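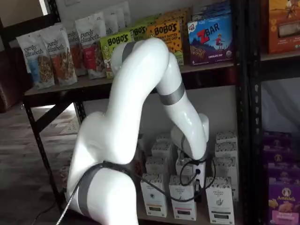

Can an arm tell that it has touched a box on a full shelf from motor current alone?

Most of the time it can, if you first record the same reach in free air and compare the two current traces. A fixed limit on the current works poorly inside a shelf, where the arm is folded and the cable pulls on the wrist by a different amount in each pose.

From: Liliana Pace
To: zerkel-manip
Subject: Re: [zerkel-manip] Contact detection in shelves, free-air baseline

Tomás, thanks for the questions. I've answered inline and put the longer parts at the end. Ghada and Lorenz have read this and I've added their corrections.

Tomás Ó Ceallaigh wrote:

> Read the Skamholm draft over lunch. I like the idea but I can't
> tell from section three what you do when the planner picks a
> path you never recorded in free air. We plan fresh every time
> and no two reaches are the same.

We had that problem too. The recorded baseline is not tied to a path in time. We store it by joint position, joint velocity and direction of travel, then look up the nearest stored samples when a new reach runs. If the nearest sample is too far away in joint space, the detector says so and falls back to the old fixed limit. The draft says "interpolated" and leaves it there, so that is our fault. Edin is rewriting the paragraph.

For your setup I would record a sweep that covers the volume in front of and between the shelf boards, at the speeds you plan to use. It doesn't have to be pretty. Ours goes in at one height, comes out, moves over, and goes in again, with the wrist turned differently on each pass. Do it with the shelf pulled away from the arm. Joint friction depends a lot on speed, so a slow sweep won't help you with fast reaches.

> What counts as a false stop? If the arm brushes a carton on the
> way past and stops, I'd call that correct. Someone else might
> not.

A false stop is a stop where we found no contact between the arm, hand or cable and anything else, going by the side video. A brush against a carton counts as contact, even if nothing moved. Lorenz and Ghada labeled the stops separately and then went over the ones where they disagreed. Most of those were reaches where the cable touched a box and the arm did not.

Those cable touches are the reason the number in the draft changed between the first version and the one you have. In the first version we called them false stops. Ghada argued that a cable dragging over a box front is a real contact that a person running the system would want to know about, and the rest of us came around. The comparison comes out the same way with either rule, but the gap is smaller with the old one. Both versions will be in the appendix.

> How big is the effect? The plot has no numbers on the axis in
> my copy.

Sorry, the export dropped them. The full set is 1752 reaches over six shelf layouts. The fixed limit gave 100 false stops. The free-air baseline gave six. Both detectors ran on the same logged traces, so it is the same set of reaches for each and the only difference is the rule applied afterward.

I want to be careful with that result. These are offline numbers. With the fixed limit running live, the arm would have stopped at the first trigger and the rest of that reach would not exist. We count only the first trigger in each trace for that reason. We have not yet run the new rule live for long enough to report anything, and the draft should not suggest that we have.

Missed contacts are harder. We only know about a contact if the video shows it, and the side view is poor when the hand is deep between two boards with stock in front of it. I don't trust our miss count enough to print it as a rate. What we can say is that every contact the fixed limit caught was also caught by the baseline rule, sometimes a little later. The delay is worst when the arm is slowing down near the end of a reach, where the stored samples are thin.

> We have a Bustix wrist sensor in a drawer. Is there any point
> to this if you can just bolt one of those on?

If you have one and it fits, use it. Ours made the hand too long to get in under the upper board at the angles we needed, and it added a second cable at the wrist. It also only feels what happens past the wrist. A lot of our contacts are on the forearm, when the arm comes over the top of one row to get down to the next. Joint current sees those and a wrist sensor doesn't.

I can imagine using both, with the sensor for grasping and the current for everything upstream of it. We haven't tried it.

> Last one. Does the baseline go stale? Ours drifts over a
> morning just from the gearboxes warming up.

It does. A baseline recorded on a cold arm is too high once the joints have warmed up, and the detector then gets slow to react. Recording on a warm arm and running cold has the opposite problem and gives you false stops for the first part of the session. We now run the arm through its warm-up motion before recording and again before testing. Lorenz also added a short check reach at the start of each block, done clear of the shelf. If the difference from the stored trace is bigger than it should be, the block doesn't start.

The cable matters more than temperature, though. This took us longest to find, so I'll go into it here.

Cable routing

The wrist cable leaves in a loop and hangs free for part of its length. When the wrist turns, the loop swings and its weight shifts. On most joints you would never see it. On the last joints it is the same size as a light touch on a carton, which is exactly the thing we are trying to detect.

If the loop is the same length every time, the free-air recording takes care of it. The trouble starts when somebody re-seats the connector or moves a tie and the loop comes out longer or shorter. Edin spent most of November chasing what looked like a bad encoder and was a moved cable tie. Our fix is a strip of tape on the cable at the point where it meets the tie. If the tape isn't at the tie, re-record.

A tighter loop gives a smaller signal but limits how far the wrist can turn, and our planner does use the extreme poses when it has to come down from above onto a low row. We tried clipping the cable flat along the forearm. The readings got cleaner, and then the clip itself caught on an upright. I would still like to see a proper cable guide that lies flat and gives enough slack. If anyone on the list has built one for a similar arm, please write to me.

What the shelf does to the numbers

Stocked shelves with retail packaging turned out to be a useful test, mainly for the mix. Stiff cartons give a sharp step in current on contact. Soft bags give a slow ramp that looks a lot like friction, and a bag that leans on its neighbor can move a good way before anything shows. If I had to pick one weakness in the method, it is soft bags approached slowly. The baseline rule does better than the fixed limit there, but it is late, and late means the bag has already shifted.

Stacks are another case. Touching the upper carton of a stack gives almost no force until it slides, and after that the force stays low. The log of such a reach can look like a clean one. We caught several of these only on video. They are in the set as contacts and neither rule does well on them. The draft mentions this in a footnote and I think it should go in the main text.

The layouts from Urrutia have narrower gaps between the boards than the ones we set up ourselves, and most of the false stops under the fixed limit came from there. I read that as the folded arm working at poses where gravity load on the shoulder changes fast, so small errors in the arm model show up as current. Lorenz thinks the lower speeds in those layouts explain more of it. We can't separate the two with the data we have. Running the open layouts again at the low speed would settle it and we plan to do that before the final version.

Code and logs

The lookup and the trigger rule are one small script. I'll send it to anyone who asks, and it goes in the public folder once Edin has taken out the paths that only work on our machine. The joint traces will be there too. The side video won't be posted for now.

Tomás, if you do record a sweep on your arm, I'd be glad to run our rule on your traces. Please send the joint velocities as logged by the controller and not computed from positions afterward – the filtering makes a bigger difference than I expected. A note on how your cable is tied down would help as well.

Liliana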